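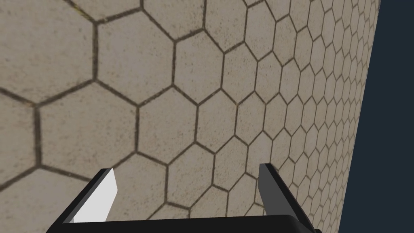 Pale hexagonal tile with dark grout lines.

Progress report to the Wouters Fund, period ending April
Finham Community Seed Library

The grant period is now at its midpoint. The seed library has been open to borrowers since the second month, and 3,000 packets have gone out. Beans, lettuce and squash make up most of the lending. Returns of saved seed will not be known until fall, so we can't report on them yet.

Germination testing started late. The heat mats we ordered from Finitz arrived with the wrong plugs and had to be sent back, which cost us two weeks. We have now tested 22 varieties. Four fell below the rate we set in the application and were pulled from lending — two onions, a parsnip and an old lot of leeks.

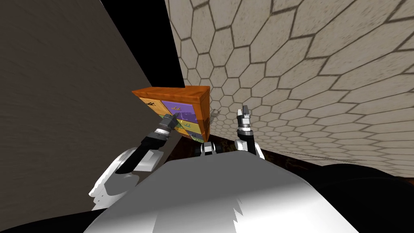 Storage is the part of the budget where we expect to ask for a change. The application called for a single upright refrigerator, but the packets that people borrow every day do better in drawers they can open themselves. We would like to sort these by planting season and give each season a color, in the way of a small cabinet with purple, yellow and green drawer fronts. The refrigerator would then hold only the reserve stock. The total cost stays the same.

Classes have gone as planned. We held 10 of the 14 listed in the application, and the other four are set for summer, when there are plants to collect seed from. The class on squash pollination filled up and we will repeat it. Attendance at the evening classes was lower than at the morning ones.

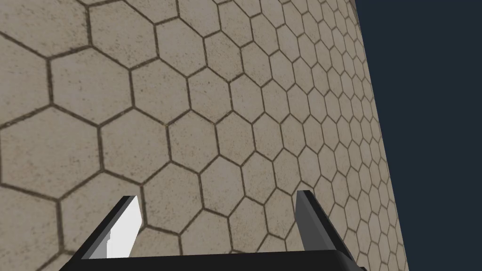
For that reason the summer classes will all start at 9:30 a.m. The Gindimora branch has offered its garden beds for the tomato class, and we have accepted.

Spending is slightly under budget, mostly in printing. The next report will cover seed returns and the second round of germination tests.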